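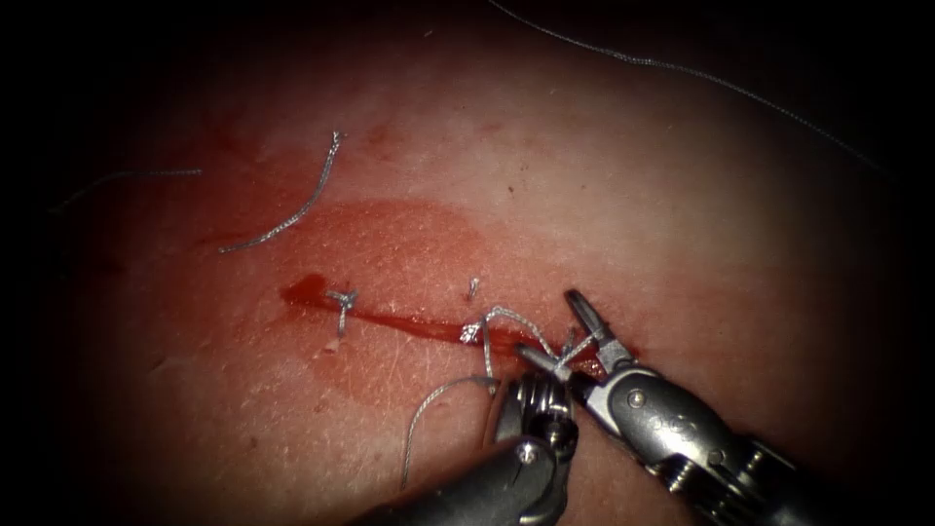

GRILTHAM, 2021-07-26 – Stirnomance today released version 2 of Mornex, its mesh networking software for short-range wireless sensors. The new version is available to all current license holders at no added cost.

Mornex runs on small battery-powered devices such as door sensors, thermostats and light switches, and passes messages between them without a central hub. Version 2 raises the supported size of a single network to 1,000 devices. It also changes the way a new device joins, so that installers can add a group of sensors in one step and name them later.

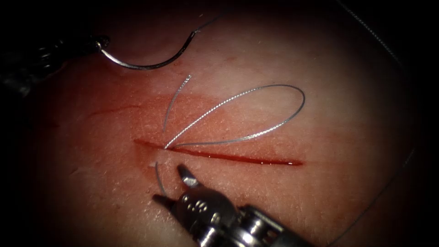
Firmware updates can now be sent over the network while devices stay in service. Each device keeps its old firmware until the new copy has been checked, and goes back to it if the update fails. Building managers can set the hours in which updates are allowed.

The release follows a test period that began in February at the Assefa office campus. The test network used 716 devices on several floors. Results from the campus led to changes in how the software picks a route when a door or wall blocks the signal, and to a shorter wait before a sleeping device is called again.
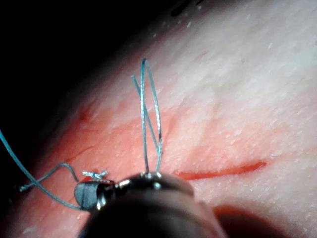
Tip of a robotic surgical instrument at a tissue surface.

Stirnomance has also opened its compatibility program to outside hardware makers. The current list covers 207 products, and each entry shows the firmware version that was tested. Makers may submit a product through the partner page and will receive a written report.
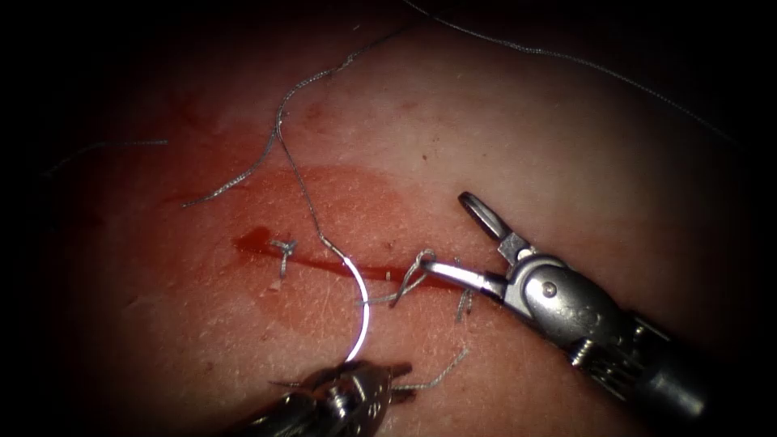
Devices running the first version of Mornex can stay on the same network as updated ones, though group joining will only work with version 2. Release notes and a migration guide are posted in the customer portal.

About Stirnomance
Stirnomance develops wireless networking software for commercial buildings and light industry. The company is based in Griltham.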